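Takagi water heater, error code after filter cleaning
Ondudwood Home Forum > Plumbing and Heating

ridgeline_9
Posted 2025-08-02
We have a Takagi tankless in the garage, put in by the last owners. I cleaned the inlet filter this morning and now the shower goes cold after 5 minutes. Kitchen sink is fine. We're on town water here in Arnton, which is hard. The heater has not been flushed since we moved in two years ago in March.

copperelbow
Hard water and two years without a flush, I'd start there. Pump, two hoses, a bucket and white vinegar. Let it circulate for an hour, then rinse it with clean water before you close the valves.

nurnness_dan_not
I wouldn't flush anything yet. It worked yesterday and the only thing that changed was the filter. Pull it again and look at how it's seated. If the O-ring is pinched you may be getting less flow than before.

copperelbow
A pinched O-ring would drip. He didn't mention a drip.

ridgeline_9
No drip. I wrote down everything I did and typed it up at my desk so I can post the whole list if it helps. Shower head is a low flow one from the hardware store in Nurnness.
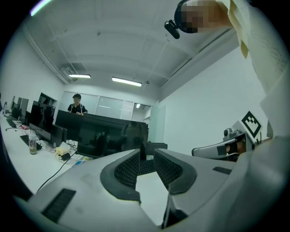
Can a low flow shower head make a tankless heater shut off?
It can, if the flow drops below the minimum the burner needs to stay lit. Take the head off, run the shower from the bare pipe and see if the water stays hot.

tilegrout2888
Same thing happened at my sister's place. Scale in the mixing valve, nothing wrong with the heater. She paid for a service call to find out.

copperelbow
Could be the valve. I'd still flush it, he's overdue either way.

ridgeline_9
Took the head off and it stayed hot for 9 minutes, then I shut it off. Soaking the head in vinegar tonight. Will do the flush next weekend.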